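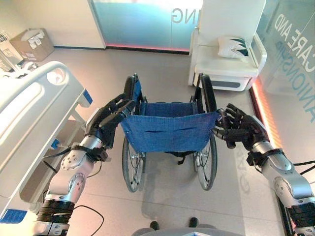 Italo Sanna asked whether the chairs at Setside could be kept farther from the beds, as he had caught a footrest on a bed wheel twice in one afternoon. The layout has stayed as it was, but the beds now go in first and the chairs after them, and that has helped.

Blue manual chair with push handles, next to the white bed. Light grey tile floor.

Setside: chairs and beds

This page is for families and home aides who are planning a visit to Setside and want to know what sort of equipment we keep. We lend manual wheelchairs and adjustable beds to people in Ham and Prestura. The building is 3000 square feet, and the bright room with the tile floor is where most people try things out before they decide. Last year we made 536 loans, most of them chairs.

The chair
The backrest and seat are blue fabric, and the rest is mostly black. The big rear wheels have thin silver spokes. Fabric seats of this kind let the chair fold from side to side. To open one, push down on the two seat rails with flat hands and keep your fingers on top of the rails. Don't pull the armrests apart to do it. To fold it, lift the seat fabric at the front and back edges.

A slack backrest is common on a folding chair. It should straighten when the chair is fully open. If it still sags with someone sitting in it, tell us and we will change the fabric or find you another chair.

The bed
The side rail is white molded plastic with an oval cut-out near one end for a handhold. Ask to be shown how the rail goes up and down on the bed you are borrowing, as we have more than one make. Measure your doorways before you come. Beds go out in sections, and chairs will go through most interior doors, but older houses in Prestura have some narrow ones.

Moving between the two
Park the chair close to the bed at a slight angle. Set both brakes. Swing the footrests out of the way. Match the height of the mattress to the seat if the bed allows it. We go over this with everyone who borrows a bed and a chair together, and it takes most people a couple of tries. An aide who will be doing the transfers at home should come along.

Borrowing
Loans run for 2 months and can be renewed by phone. There is no deposit on a chair. Beds are delivered by Plomotier, who also collect them, and the delivery slot is in the morning, before 11. Please have the space cleared and any rugs rolled up.

Chairs come back to the side door. Wipe down the frame and take off any cushions or bags that belong to you. We are still holding three cushions from October.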